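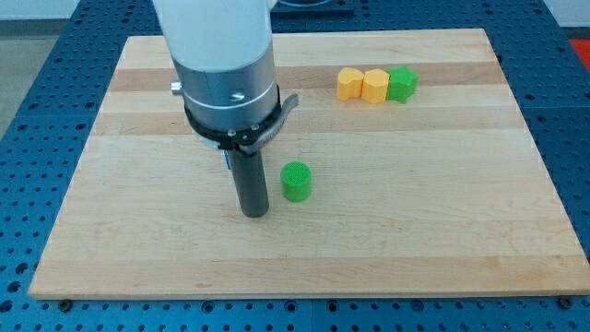
A green cylinder from the Onu set on a light-coloured wooden board.

Pledard brings Onu to the table: bright shapes, one big board and plenty of room to play

TRIRNBRIDGE, September 17, 2019 – Pledard, the Trirnbridge maker of tabletop play sets, has today launched Onu, a collection of chunky coloured shapes that children push, slide, stand up and line up on a large wooden board. The first production run of 779 sets goes out to shops, nurseries and libraries this week, and orders placed through the Pledard website will follow straight after.

Onu grew out of something the design team kept seeing at their play mornings. Give a young child a handful of blocks and they will build for a while, but give them a wide flat surface as well and the blocks start travelling. They get parked, swapped, raced and sent to visit each other. The team wanted a set that began with all that movement, so they started with the board and worked outwards.

"We spent longer on the board than on anything else, and I don't regret a day of it," said Henrik Stüber, head of design at Pledard. "It has to be big enough for two children to share without bumping elbows, and plain enough that it can be a farm at ten o'clock and the bottom of the sea by lunch. We tried versions with roads and rivers printed on them. The children used the roads as roads and then they stopped. With the plain wood they just kept going!"

The shapes come in four colours. The green cylinder is the one that testers have taken to most warmly. It is short and upright, with a round flat top, and it stands happily on its own in the middle of the board while everything else moves past it. At the play mornings it has been a tree, a tin of peas, a lighthouse and, for one long and very serious game, the mayor.

A small booklet comes in the box with starting ideas for grown-ups who would like them. One asks players to move a shape from one side of the board to the other using a single finger. Another is a matching game for two people, taking turns, in which each player sets out a pattern and the other copies it on their own half. There are no points and no timer, and the booklet can be ignored altogether, as it often was in testing.

Pledard began trying out early versions in May, lending sets to families and early years groups in and around Trirnbridge. Over the summer the company collected 2,312 comment cards, many of them drawn on as well as written on. Several changes came directly from those cards. The corners of the board were made rounder, the box was made shallower so it would slide under a sofa, and the booklet lost a good many words.

"What I love is how quiet it gets," said Lăcrămioara Dobre, who leads the play mornings for Pledard. "I don't mean silent – there is always somebody doing the voice of the mayor. But they settle. A child who has been tearing round the room will come over, put one shape down, look at it, move it a little to the left, and then you won't hear from them for twenty minutes. Parents end up on the floor joining in, and I have had to ask a few of them to give the pieces back."

The board works on a table or on the floor. It wipes down with a damp cloth and should be dried afterwards and stored flat. Pledard recommends Onu for children aged three and over, and the play mornings have shown that older brothers and sisters are quick to invent harder games of their own. Replacement shapes can be bought one at a time, in any of the colours, so a piece lost down the back of a radiator need not spoil the set.

Onu is the second collection from Pledard and sits alongside Ovlow, its range of stacking rings. The two have been made to the same scale, and Ovlow rings can be laid on the Onu board as ponds, fences or parking spaces.

Two open play mornings will be held at the Pledard workshop in Trirnbridge to mark the launch. Both are free, and places can be booked online or by calling at the workshop. Sets will be out on every table, and Henrik Stüber will bring the early boards, roads and rivers included, for anyone curious to see how the idea changed.

Nurseries, childminders and libraries that would like to borrow a set before buying can ask for one through the website. Loans last a fortnight.

Notes for editors

Pledard designs and sells tabletop play sets for young children from its workshop in Trirnbridge. Review sets and interviews with Henrik Stüber and Lăcrămioara Dobre are available from the Pledard press desk.

Recent news

Ovlow stacking rings now sold singly
Play mornings return to Trirnbridge for the autumn
Looking after your wooden board: a short guide
Pledard opens its loan shelf to childminders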